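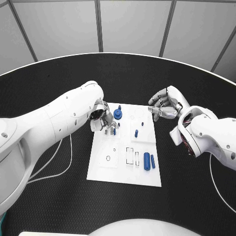
The week the robot arrived at Barnier, somebody in sales asked me whether I was worried about my job. I put pegs in holes for a living. I told him I was more worried about his.

I have assembled small gear units at our Illholm plant for 15 years, and in that time I've been promised replacement by four different machines. One was a carousel that mostly dispensed washers onto the floor. This one has two arms and a pair of hands with fingers, and it's learning the trade the way I did, on a practice board with pegs and a gear and a couple of cylinders. I got mine in a back room with a man named Ľudovít Pešek breathing coffee on my neck. He gave me a day and a half.

The robot has had all of August, and management speaks of its progress the way grandparents speak of a toddler's. When I drop a pin, it goes on a form. When the robot drops one, it's data.

I don't say this out of spite. I like the thing. It doesn't hum and it has never asked me to cover a Saturday. What bothers me is how the job around it has shifted while we were all busy looking at its hands.
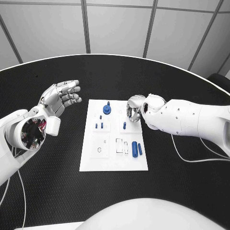
Reet Jõgi used to be the fastest assembler on our line, with 800 units on a good shift. Now she is a "process coach," so she stands beside a screen and writes down what she used to do without thinking. How hard do you push a peg? Which finger goes first? She says she has started fumbling her keys at home. Her pay went up by an amount she describes as lunch.

The rest of us got a slideshow. We will be freed from repetitive work, it said, to do work of higher value. I asked what that was and was told it was being defined. I'd have thought you would define it first, but I only do repetitive work.

My modest proposal is this. If the company wants what Reet knows, pay her for it like you'd pay a consultant, who would have known less and needed parking. Put in writing which jobs stay and for how long. And let the people who do the work say when the machine is ready, seeing as we'll be the ones fixing its units at ten to four.

The next review is at the end of the month. I'm told there will be sandwiches.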